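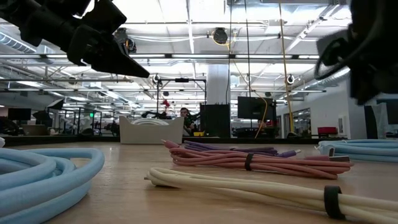 Sigrun Sjöberg asked on opening the request whether the cables ought to be sorted by color or by length, as the two systems had been mixed and staff were returning items to whichever bin was nearest. She added that the pink and purple bundles were being taken for one another at the shelf, and that she would prefer one rule for the whole floor before the January stock check.

Ticket 496
Subject: Cable bundles and foam tubing returned to wrong storage
Category: Shared materials, storage and labeling
Opened: 6 October 2025
Requested by: Sigrun Sjöberg
Assigned to: Ivar Solheim
Priority: Normal
Status: Closed

Summary of the problem

Cables issued from the shared materials store at the Rustad site are being returned in a condition that prevents them from being issued again. The requester reports bundles without straps, bundles strapped at one end only, and foam tubing placed on top of cables in the same bin. Two teams have received the wrong color when asking for pink.

The store list shows 129 cable bundles in circulation. Bundles are coded by color: cream-white, pink, purple and white. The light blue foam tubing is a separate item and has its own line in the list.

Log

Entry 1 - Ivar Solheim
Request received and accepted. I have asked for all bundles now on the tables to be left where they are until they have been checked against the store list. Please do not tidy them into bins in the meantime. Purple is recorded in the list as "dark pink" on several lines, and this is the likely source of the wrong issues. I will correct the wording.

Entry 2 - Ivar Solheim
List corrected. "Dark pink" has been replaced by "purple" on all lines. The printed labels on the shelf still carry the old wording and new ones have been ordered from the print room.

With regard to the question of color or length: the list was set up by color when the store moved from Doltlow, and the length is written on a tag inside the bundle. Sorting by length would mean opening every bundle at return. I propose that color remains the first rule and that length is used only within a color.

Entry 3 - Seema Pal
Our team has no objection to color as the first rule. We would ask, however, that the length tag be moved to the outside. At present the strap has to be opened to read it, and once opened it is often put back in a different position. This is how most of ours came to be strapped near the end.

Entry 4 - Ivar Solheim
Agreed. Tags will be moved to the outside of the strap. Strap position is now as follows.

Pink and purple: one strap around the center of the bundle.
Cream-white: one strap near the end is acceptable for the long bundles, provided that the connector ends lie together and have not slipped back into the coil.
White: coiled, placed in the white bin, no strap required.
Foam tubing: coiled loosely and never strapped.

Entry 5 - Miłosz Malinowski
May I ask why the tubing is not to be strapped? Ours opens up in the bin and takes the room of three bundles. We have been using a spare cable strap and have had no complaints.

Entry 6 - Ivar Solheim
The strap leaves a dent in the foam, and a dented length was returned to us by the upholstery course as unusable. If the coil will not stay closed, please lay it flat in the wide bin with the loops facing up. The spare straps should come back to the store, where we are short of them.

Entry 7 - Sigrun Sjöberg
Thank you. I have gone through the first shelf with the corrected list. Pink is complete. Purple is two bundles short. One cream-white bundle is listed twice, under 31 and again under 511, with the same length and the same date of issue. Please advise which number should be kept.

Entry 8 - Ivar Solheim
Please keep 31 and strike 511. The second number was created when the tag was lost and the bundle was registered again as new - the original tag has since been found in the drawer with the straps.

The two missing purple bundles are being looked for. I have written to Plustance, who had the last purple issue, and asked them to check their own shelves.

Entry 9 - Seema Pal
Plustance replied to me directly. They have both. The bundles were in a box marked pink. They will come back with the next internal delivery and need not be collected.

Entry 10 - Ivar Solheim
Noted with thanks. Both purple bundles have now been received. One had a loose plug at the end of the cable and has been set aside for repair. It remains in the list and is marked "not for issue."

New shelf labels are up. The label for foam tubing was printed as "blue cable" in error and a handwritten label is in use until the replacement arrives.

Entry 11 - Miłosz Malinowski
Tubing moved to the wide bin as advised. It does take up less room lying flat, although the lid no longer closes on the last coil. I have left the lid off. Eight spare straps returned.

Entry 12 - Ivar Solheim
Leaving the lid off is acceptable. Straps received.

Return procedure, in force from the closing of this ticket

Lay the bundle on the table at full width before strapping it. Bring the connector ends to the same side. Close the strap firmly enough that the bundle can be lifted by it, and turn the tag outward. Place the bundle in the bin of its own color. Where the bin is full, hand the bundle in at the store counter. Foam tubing is to be returned separately from cables, including where both were issued together on the same slip.

Bundles with a loose or damaged plug should be handed in at the counter with a note stating which end is affected. They should not be placed on the shelf.

Requests for new straps are to be sent to Ivar Solheim under the heading "Bravutico order," with the number required.

Open items carried over

Replacement label for foam tubing - with the print room.
Repair of one purple bundle - with the workshop, no date given.
Outside tags for the cream-white bundles - in progress, Signe Amundsen to complete.

Closed by Ivar Solheim with the agreement of the requester.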